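Search this site
Search
Print
E-mail

December 12, 2018
By Pavlović

4. Recasting and the returning viewer

What happens to an audience when a familiar part gets a new face? Fans have argued about this for as long as there have been long-running series, and we were delighted to find how little of that argument had ever been put next to real viewing records. This section looks at one case in detail, the fantasy drama Flistovier, which replaced its lead between its second and third seasons and carried on with the same character, the same name and (mostly) the same coat.

4.1 The case

Flistovier suits our purpose wonderfully well. The change was announced in September, months before the new season went out, so viewers had time to hear the news and make up their minds. The writers did not explain the new face inside the story. The other main parts stayed with the same players, the time slot stayed put, and the number of episodes per season did not change. We could hardly have asked for a cleaner break!

For comparison we used Karton, a crime series from the same studio that kept its whole cast over the same period. The two shows differ in tone, and Karton has older viewers, a point we come back to in 4.4.

4.2 Viewers and diaries

We recruited 478 people who had watched both of the first two seasons of Flistovier. Each was asked to keep a viewing diary through season three, with a short entry after every episode. Of these, 285 returned a complete diary, and the results below rest on that group alone. Entries were free text. We had thought about using a rating scale, but in the pilot people wrote far more interesting things when we left them a blank box, and they wrote a lot of it.

Two coders read every entry and marked each mention of the lead as being about the character, the performer or both. "She would never have left the letter there" counts as character. "She plays it colder than the last one" counts as performer. The third kind, where the two run together in one sentence, was the hardest to code and became our favorite to read.

4.3 What the diaries show

Talk about the performer filled the early entries and then dropped away fast. By the middle of the season most diaries had gone back to plot, rivalries and guesses about the ending, much as the Karton diaries did from the start. Viewers who had called the change a mistake in their first entry were often writing warmly by the finale, and a few of them said outright that they had stopped noticing.

A smaller group of 33 viewers never made that shift. They kept comparing the two leads to the last episode, and yet they finished the season, every one of them. We find this really exciting. Comparison is usually read as a sign that a viewer is on the way out, and for these people it seems to have been part of the fun. Several rewatched old episodes so that they could compare more closely.

Costume came up far more than we expected. Viewers treated the lead's coat as proof that this was the same person, and one wrote that "the coat did the first two episodes for her." Small changes in fit or color were spotted at once and discussed at length. We had no code for wardrobe in the first round, so we added one and went back through all the diaries. Wardrobe mentions were most common in the opening episodes, just where talk about the performer was also at its height.

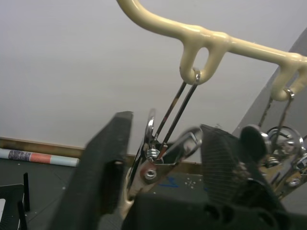

Figure 2. Clip hanger on a coated metal bar.

4.4 Limits

Our viewers had already stayed for two seasons, so they were a loyal bunch to begin with, and people who quit on hearing the news are missing from the sample. The age gap between the two audiences also matters. Younger viewers in both groups wrote longer entries, and longer entries leave more room for remarks about the performer. We reran the main comparison with entry length held steady and the pattern stayed, though it was weaker in the first two episodes.

There is also the question of genre. A fantasy series asks its viewers to accept a great deal already, and a new face may be a small thing to add to the pile. The legal drama Rumell changed its lead in mid-season, with a very different kind of publicity, and we would love to see the same diary method tried there. The coding guide, with the added wardrobe code, is given in the appendix.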